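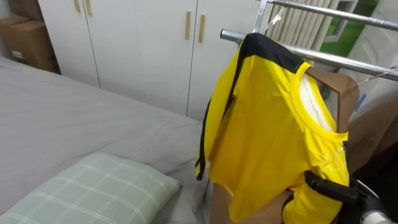 The bedroom at Wudwood: bed, wardrobe and the rack, with one yellow shirt up.

Wudwood Furnished Rooms: Interim Report to the Wostard Housing Fund
5/17/23

This report covers the second part of the grant. You asked last time for fewer adjectives and more furniture, so the furniture comes first.

The show bedroom is finished enough to walk people through. It has the bed, the gray sheet, the pale green pillows with the white grid, and a white wardrobe along the back wall. The green was the compromise color. One camp wanted plain white, another wanted something with leaves on it, and the grid pleased neither side equally, so we ordered it.

The wardrobe went in without drama, apart from the handles. The supplier's first set was brushed metal and caught every sleeve that went past. We sent it back and put on light wooden bars, and the sleeves have been safe ever since. The delay cost us 12 days. We have used them to argue about where to keep the cardboard boxes, which are still stacked beside the wardrobe pending a decision.

Clothes storage was the part of the proposal you questioned hardest, and fairly. We had asked for built-in rails in all 27 rooms. We have dropped that and gone with a freestanding metal rack, the same model for every room. It needs no drilling, it moves when the tenant moves, and it leaves us $515 under budget on this line. We would like to keep that money for mattress covers, if the fund has no objection.

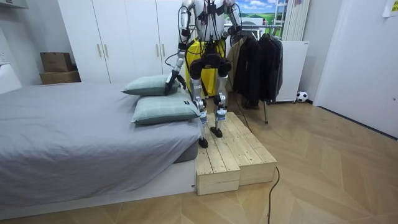

The bed base is white and sits low, which tenants in the first building liked and their knees did not. We are testing a slatted pine crate at the foot of the bed as a combined step, bench and place to drop things. Two of them side by side make a decent bench. They are unfinished for now. Hoshino quoted us for sanding and oil, and we will go ahead once we know whether people sit on them or simply bury them in laundry. Our money is on laundry.

Bedding is still our weak spot. The gray sheets were sold to us as needing no ironing, a claim we would describe as optimistic. They do hide wear well, and they dry overnight on the rack. We are staying with them through June and will then compare them with the Vumilero cotton, which costs more and wrinkles with greater dignity.

On hangers, we are running a mix of wire and flat-shouldered ones. Wire is cheap and takes up very little of the bar. It also does to a shirt's shoulders what a nail would do.
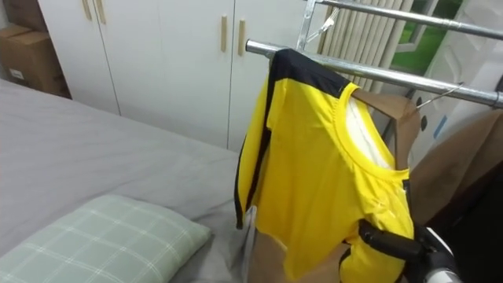

The flat-shouldered kind is better for anything slippery, and sports shirts in particular, which seem to make up most of what our tenants own. We propose buying only those from now on and letting the wire ones vanish on their own, as they always have.

Still to do before the next report: settle the boxes, fit curtains, choose a bedside lamp that does not tip over, and write the one-page care sheet for tenants. The care sheet has been through 4 drafts and is currently two pages long.

We request release of the next payment on the usual terms. Receipts for the wardrobe, rack and bedding are attached in the order they were found.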